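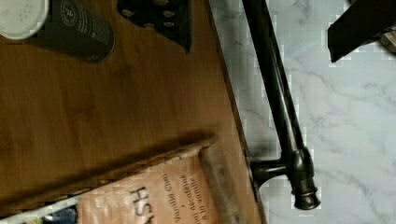

4. What fans do with a record that never comes out

I went into this part of the study thinking I'd be writing about leaks. Who had the files, who passed them around, who got mad. My main case was Skullalach, a soul quartet whose third album was finished, mastered and then dropped from the Wavside release schedule one February, and I figured the fans would mostly want to talk about how they got hold of it. They didn't! They wanted to talk about the track order.

I interviewed 31 listeners, all of them people who had been following the group since the first record, and I read through 115 posts on the old Balaskas message board (the part that's still up, anyway). The album moved around in at least four different running orders, and people were fiercely loyal to whichever one they heard first. One woman told me she still can't hear "Nindville" as anything but an opener. Another listener had it buried second to last and thought the whole record was about a breakup, when the first woman thought it was about moving home.

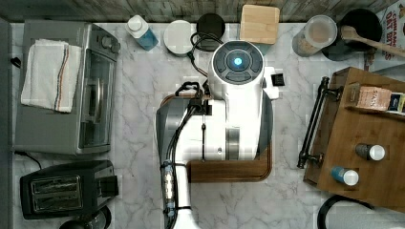 Figure 3. Robot arm over a wooden cutting board on a marble countertop, seen from above.

I don't want to make too much of that, and Senad Georgiev, who read an early draft, warned me off calling each version its own "text." Fair enough. But I do think the running order did some of the work that a cover and liner notes would normally do. With a store-bought album you get told where to start. These folks had a folder of songs and a few guesses, so they argued, and the arguing is how a lot of them got to know each other.

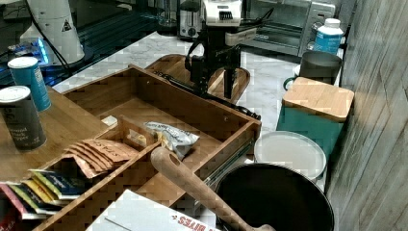

Photo: Senad Georgiev

The other thing that surprised me was how people felt about the label. I expected anger, and there was plenty on the board in the first weeks (some of it pretty funny, most of it not printable). By the time I was doing interviews, though, it had cooled into something closer to pride. Five people used the word "ours" without my prompting. They'd bought the later albums, gone to the shows, and yet the shelved one was the record they'd play for a new friend.

I should say that I'm a fan too, and I had my own favorite order going in, the one that closes on the slow piano number. I tried to keep it out of the interviews and I probably slipped once or twice. Section 5 looks at how the band itself handled the songs on stage, where the order changed again.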